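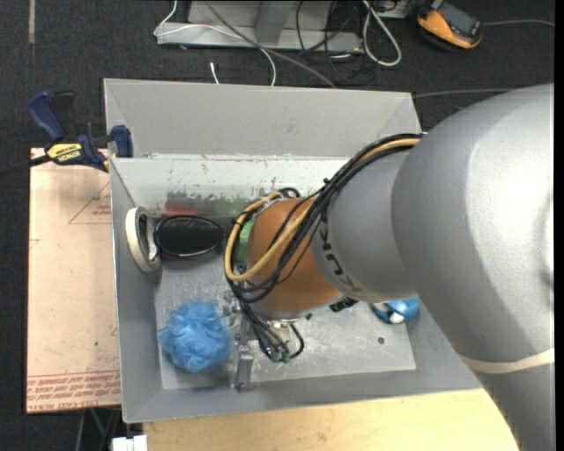 BRISTSIDE, May - Well, we did it! I'm Nana Annan, I coach the under-16 girls at Bristside Netball Club, and I'm still hoarse from shouting. We beat Callis 78-69 in the county final - our first title in nine years.

We were seven down at half-time and I'll admit my team talk was mostly "drink some water". Then Reinhold Meinecke, my assistant, moved our goal defence up to wing and the whole match changed (he won't let me forget it).

About 100 of you came along to cheer, and the girls heard every one of you. Next up is the regional round at Flello - the coach leaves the club car park at 8am and there are still seats, so ring the clubhouse if you'd like one.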